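News from the Robotics Club

It has been a busy spring for the robotics club, and if you walked past the library annex on a Wednesday after school in May you probably heard us before you saw us. This term Fredy Pacheco asked the students to take on the door challenge, the one the older kids have been begging for ever since the Brekwood meet put it on the program. The idea sounds simple enough: teach a robot to find a lever handle, push it down and get through the doorway. Any parent who has come home with both arms full of groceries knows there is a little more to it than that!

Before anyone is allowed near the club's real arm (which we call Henao, and please don't ask the seventh graders why unless you have an afternoon to spare), all of the work happens in simulation. The students build a practice room on the computer, put a door in it, and let their program try, and try, and try again. One group ran 293 attempts in a single week and wrote notes on nearly every one of them, which made Fredy very happy indeed.

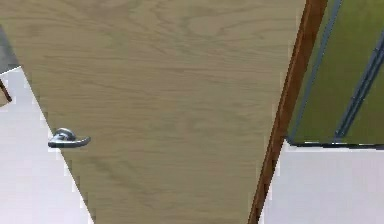
The two teams, Plunside and Clumeo, have gone about things quite differently. Plunside wants the program to look for the handle first and worry about the rest of the room later, while Clumeo spent most of the month on how hard to push, and had a long and good-natured argument about whether a robot should ever be allowed to use its elbow. We learned a lot from both, and there was a fair amount of borrowing back and forth by the end — all of it encouraged.

If your child would like to join us in the fall, forms are at the front desk. No experience with programming is needed, and we are always glad of a parent who can bring snacks or drive to a meet.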